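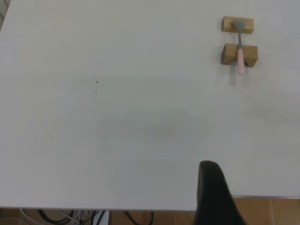 搜索本手册 请输入关键词 搜索

第四章 桌面的日常养护与翻新

桌子装好以后，头几天大家总是特别爱惜，杯子底下垫两层纸，孩子拿着彩笔走过来都要紧张一下。过上几个月，紧张劲儿过去了，桌面上就开始有了生活的样子：一圈茶渍，几道浅浅的划痕，靠窗的那一头颜色好像深了一点。这都是很平常的事，您不必心疼。Stimirness系列的哑光白桌面本来就是拿来用的，只要养护的方法对路，用上许多年仍然可以体体面面。

这一章写得比前几章细一些，因为来信里问得最多的就是清洁和翻新。您不用从头读到尾，先翻到自己用得着的那一节就好。不过4.1节里的几条注意事项，还是请您抽几分钟看一遍，哪怕您已经养过好几张白桌子了。

4.1 动手之前

请先确认您的桌面是哪一种。把桌子轻轻侧过来（最好两个人一起，桌面比看上去沉），在背面靠近前沿的位置找到标签。标签上型号以“461”开头的，是哑光漆面；以“1568”开头的，是硬油面。两种桌面远看几乎分不出来，养护方法却差得很远，拿错了办法，轻则发花，重则要整面重做。

如果标签已经脱落，也有一个老办法可以试：在桌面背面不显眼的角落滴一滴清水，等十分钟，再用干布擦去。漆面上一般不留痕迹，油面上往往会有一个略深的小圆点，过一两个小时自己就淡了。

注意：无论哪一种桌面，都请不要使用下列东西：
- 含漂白成分的厨房清洁剂
- 钢丝球、百洁布粗糙的那一面，以及“魔术擦”一类的海绵
- 丙酮、洗甲水、汽油
- 喷蜡和带硅油的家具光亮剂

最后这一条常有人不以为然，觉得喷一喷亮亮的，挺好看。哑光面一旦沾上硅油，就会出现一块一块的油光，以后再想补漆，漆也挂不住。我们的维修师傅Brendan Fahy处理过不少这样的桌子，每次都要先花大半天除硅，才谈得上修。

4.2 每天和每周的清洁

哑光白的好处是不反光，坐在窗边看书很舒服。麻烦在于它的表面有极细的纹理，手上的油脂和空气里的灰会慢慢留在里面，日子一久就显得发灰。勤擦一点，比隔很久大擦一次省力得多。

每天：

1. 先用软毛刷或者干的细绒布，把面包屑、沙粒、橡皮屑扫掉。这一步千万不要省。沙粒夹在湿布底下来回推，跟砂纸是一个道理，桌面上那些说不清来历的细划痕，多半是这么来的。
2. 把棉布用温水浸湿，拧到不滴水为止。
3. 从桌子的一头往另一头擦，顺着一个方向走，每擦一趟翻一个干净的布面。
4. 马上用另一块干布再走一遍。

每周：

1. 在一升温水里加一小茶匙中性皂液，搅匀。皂液并不是越多越好，放多了会留一层薄膜，看上去雾蒙蒙的。
2. 用拧干的布蘸皂液擦整个桌面，边沿和四角也照顾到。
3. 换清水过两遍。
4. 擦干，打开窗子晾半个小时再往上放东西。

提示：斜着看最能看出有没有擦匀。您可以蹲下来，让视线和桌面差不多齐平，对着窗户的光看一看，没擦到的地方会显出灰扑扑的一片。晚上在吊灯底下是看不准的，我自己就上过好几回当，自以为擦得很干净，第二天早上拉开窗帘一看，中间还有一大块影子似的印子。

4.3 常见污渍

污渍这种事情，早一点处理和晚一点处理，结果常常是两回事。手边没有合适的东西时，至少先用干纸巾把液体吸走，吸的时候往下按，别来回抹。

茶渍和咖啡渍。用每周清洁的那种皂液，湿布敷五分钟再擦。还有颜色的话，取一点小苏打，加水调成稀糊，用指腹轻轻打圈，不要超过一分钟，然后用清水过净。硬油面请不要用小苏打，改用随桌附送的Ambaye养护皂。

圆珠笔和水彩笔。先试皂液，水彩笔多数到这一步就下去了。圆珠笔可以用棉签蘸少许浓度95的酒精，只点在笔迹上，点一下换一根，最后用湿布收干净。酒精在漆面上停留的时间越短越好，油面则完全不要用。

蜡烛油。等它彻底变硬，用塑料卡片的边慢慢铲起来，卡片要放平。剩下的油印垫一张吸水纸，用手掌捂一会儿，重复几次。有人喜欢用熨斗烫，我们不建议，温度实在不好掌握。

热锅留下的白印。漆面上的白印如果很浅，有时放几天会自己退一些，请先不要着急。一周以后仍然清楚可见，就按4.5节处理。

零星的小黑点。先用指甲肚（不是指甲尖）碰一碰，能动的就是灰粒或者碎屑，拿软刷扫掉即可。不能动的，可能是干掉的墨点或者漆面里带进去的杂质，请不要用刀去挑，挑出来就是一个坑，坑比点难看多了。

4.4 木块、垫子和桌上的小物件

常有读者问，没有上过漆的木头能不能直接搁在白桌面上，比如书挡、镇纸、孩子搭着玩的积木。平时放放没有问题。原木底下若是受了潮，木头里的颜色会慢慢渗出来，在白漆上留下一块浅黄色的印子，颜色深的木料尤其如此。所以有两件事请您记着：擦过桌子以后，等桌面干透了再把木块放回去；长期不动的木头摆件，底下贴一层羊毛毡，隔一段时间换个位置。

毡垫也有讲究。请选无色或者白色的羊毛毡，染色毡遇水会掉色。橡胶垫、软塑料垫最好别用，里面的增塑剂时间长了会和漆面起反应，粘在上面揭不下来，揭下来也是一块黄。Azra Halilović在编辑本手册第一版的时候漏写了这一条，后来收到一位读者寄来的一小块粘着漆皮的橡胶脚垫，装在信封里，没有附信。从那以后每一版都有这一段了。

电脑、台灯这类底座自带橡胶脚的东西，垫一张薄软木片就行。

4.5 漆面局部翻新（461型）

准备用具：

- Desotow哑光修补漆一小罐，颜色与桌面标签一致
- 水砂纸，细目和极细目各两张
- 平整的小木块一个，用来裹砂纸
- 不掉毛的棉布、低粘度遮蔽胶带、小号海绵滚筒
- 口罩和手套

选木块的时候请挑一块六面平直、没有毛刺的，大小以手掌能稳稳握住为宜。旧家具上锯下来的边角料就很合适，先在砂纸上把棱角稍微磨圆，免得打磨时棱角吃进漆里。直接用手指按着砂纸磨，力道会集中在指尖，磨出来的面是一道一道的，上了漆以后反而更明显。

步骤：

1. 按每周清洁的方法把桌面洗净，晾一夜。
2. 用遮蔽胶带围出要修的范围，四周比损伤处各宽出一掌。
3. 把细目水砂纸裹在木块上，蘸水，用很轻的力气沿一个方向磨，直到手指摸过去感觉不到高低。多数情况下二十来下就够了。
4. 换极细目再走一遍，然后擦净磨出来的白浆，晾干。
5. 撕掉胶带，往外挪两指宽，重新贴一圈。这样新漆的边缘就不会正好落在打磨的边缘上。
6. 把修补漆搅匀（搅，不要摇，摇了会有气泡），倒一点在浅盘里，滚筒蘸匀，在废纸上先滚两下。
7. 薄薄滚一层。看着像没盖住也不要补，等它干。
8. 四个小时以后滚第二层，方向与第一层垂直。
9. 第二层滚完，趁漆还没有干透，慢慢揭去胶带，角度压低一些。
10. 让桌面静置两天再轻用，两周之内不要放热的东西，也不要用皂液。

小心：打磨和上漆时请开窗通风，戴好口罩，远离明火。擦过漆的布请摊开晾干再丢弃，不要揉成一团塞进垃圾桶。

小心：修补漆请放在孩子和宠物够不着的地方。罐盖要用橡皮锤敲严，罐口的漆先擦干净，否则下次打开的时候会结一圈硬皮，掉进漆里很烦人。

如果修完以后斜着看仍有一圈淡淡的边，先等两个星期。新漆和旧漆的光泽会慢慢接近。两周后还在意的话，可以用极细目砂纸干磨那一圈，每次只磨三四下，磨一磨，看一看。

4.6 油面保养（1568型）

硬油面要省事得多，它不怕小划痕，补油的时候新旧能融在一起。正常使用的餐桌一年补一次，书桌可以两年一次。我个人喜欢放在六月做，天气干爽，窗子整天开着，晚饭就搬到院子里去吃。

1. 用养护皂清洗，晾一夜。
2. 用极细目砂纸裹木块，顺木纹方向轻磨全面，吸净粉尘。
3. 倒少量白色硬油在布上，一张标准餐桌的用量是100毫升，一定要少量多次。
4. 用布推开，推到看不见油的湿亮为止，十五分钟后用干净的布把余油擦掉。
5. 晾十二个小时，再按同样的方法上第二遍。

注意：浸了油的布有自燃的危险，请务必用水泡透，摊在室外晾干后再处理。这一条请不要当成套话跳过去。

4.7 什么时候该找人帮忙

漆面大片起皮、桌面中间鼓起或者凹下去、接缝处张开能塞进一张名片，遇到这三种情况，请先不要自己动手，写信或者打电话到Braltcombe工坊，最好附上两三张自然光下拍的照片，从侧面拍一张，从正上方拍一张。Selma Perić会告诉您是寄材料过去就可以，还是需要把桌面拆下来送修。拆桌面的方法见第二章，包装时请在四角各垫一块厚纸板，别让捆扎带直接勒在边沿上。

本章最后修订：06/10/2021

读者留言

Njoroge Lema：照4.5节修了饭桌，第5步挪胶带那个办法真管用，原来修一次就有一圈边，这回不蹲下来看不出来。就是等两周太难熬了，家里一直在地上铺布吃饭。

窗台上的薄荷：请问没有标签，水滴试了也没看出区别，怎么办？漆面油面我都怕弄错。

Selma Perić：回楼上，水滴的时间可以延长到半小时再看。还是看不出的话，先只用清水和中性皂液，这两样对哪种桌面都安全，然后拍张背面的照片寄给我们。

Fionnuala Egan：小苏打我磨了不止一分钟，现在那一块比旁边亮。能用极细目砂纸带一下吗？

Brendan Fahy：可以的，蘸水，裹在木块上，先来三下，擦干了再看。宁可分几天做。

老周家的书桌：橡胶脚垫那段看晚了，我的台灯已经粘上了。慢慢用吹风机低档吹着，揭下来一半。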